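From the Moreira House Kitchen Letter

DO WE NEED TO PRE-RINSE? A GRUMBLE ABOUT THE DISHWASHER

Every summer somebody tapes a new sheet of instructions to the dishwasher on the second floor, and every summer the sheet is a little longer and a little more certain of itself. The July one ran to 12 points. I read all of them, standing up, with a dirty mug in my hand, and I came away believing maybe four.

I have written this column long enough to have seen advice on loading go in a full circle. Rinse everything. Rinse nothing. Cups on top, always. Cups wherever they fit. Forks up, forks down, forks up again but knives down. Each round arrives with the same confidence, and the cups come out looking much as they did before.

So for this issue I went back to the one thing we all use and all complain about, the plain mug, and tried to sort out what is worth doing from what is only habit. I don't claim any of it is science. I washed a lot of mugs.

First, the angle. The sheet says mugs go in "fully upside down, level." Anyone who has emptied the top rack knows what level gets you: a little pond on the bottom of every mug, which then goes down your sleeve. A lot of mugs have a rim around the base that holds water like a saucer. Lean the mug and most of that runs off while it dries. I have been leaning mine for years and have been told off for it twice. I remain unmoved. The opening still has to face down, obviously, but there is plenty of room between level and lying on its side.

Second, where. I am supposed to say that the rows of upright wire are for plates and only plates. Fine, if you have plates. On our floor we mostly have mugs, plus the odd lunch box with a lid that went missing in another decade. Leaving a whole row of slots standing empty out of respect for plates that never come strikes me as silly. Put the mugs on the flat part of the grid first, then lean the extra ones against the tines. If one tips over when you push the rack in, it was badly placed, so move it.
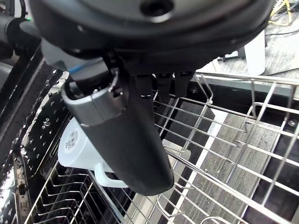 Page last changed: 18 August 2025

The white plastic mugs deserve a word of their own. They came in with the Metmont order, the one that was going to end our mug shortage, and there are people who will tell you they can't be properly cleaned in a machine. I've heard that they go yellow, that they hold the taste of coffee, that they fly around in there like laundry. I have used one since the order came. Mine has a tea line inside that I could remove with baking soda if I cared to. It has never flown anywhere. Plastic is lighter than china, true, so I wouldn't set one loose in the middle of an empty rack, but wedge it beside something heavier and it stays put.

My real quarrel with plastic is drying. China gets hot and holds the heat, and the water leaves. Plastic cools off in no time and sits there covered in drops. People then blame the machine, or the rinse aid, or whoever loaded it. Open the door when the cycle ends, pull the rack out a little, and give it 15 minutes. That is the whole trick. It costs nothing and it isn't on the sheet.

Then there are stickers. If a mug has a label on it, the kind with small print and a barcode, peel it off before the wash or accept that one day it will come off by itself and go looking for the filter. A stuck label also traps a bit of food and soap around its edges, and I'd like somebody to explain to me how that counts as clean. I know some labels are there on purpose, for the supply count. In that case wash the thing by hand. The Galtix labels are sold as dishwasher-safe, according to the box in the supply closet. I would want to see one after a winter on our floor before I agreed.

Now, rinsing. I'm against it, with exceptions. Scrape the plate, tip out the coffee, and let the machine do the job we pay for. The exceptions are oatmeal, egg, and whatever is in those noodle cups. Those set like plaster and no cycle we have will shift them. A quick swipe with the brush is enough; you don't need to wash the dish in order to wash the dish.

I also tried the vinegar business, which comes up every time the glasses look cloudy. A cup of white vinegar on the top rack, empty machine, hot cycle. The inside did look shinier afterward. The glasses looked exactly the same. I'd call that half a result, and I'm told vinegar isn't kind to rubber seals if you do it often, so I won't be making it a monthly event.

What did help, and I say this with some annoyance because it was point nine on the sheet, was cleaning the filter. Ours comes out with a quarter turn. I'm not going to describe what was in it. The next few loads came out without that gritty feeling at the bottom of the mugs, and I had been blaming the powder for that — loudly, in this newsletter.

About that powder. Several of you wrote to recommend the Hornomis tablets over the loose stuff. I tried a pack. They're tidy, they cost more, and my mugs could not tell the difference. If you hate measuring, buy them. If you're buying them because the wrapper promises shine, save your money and clean the filter.

One last thing on loading. Handles. The sheet wants them all pointing the same way, and I have watched people rearrange an entire rack for it. You do fit more in if they line up, I'll give them that. On a half-full rack it makes no difference at all and you are standing in front of the sink while the rest of us wait.

Replies, corrections and rival theories can go in the box outside room 804. Please don't tape anything else to the dishwasher. Next issue: the toaster oven, and who keeps moving the tray.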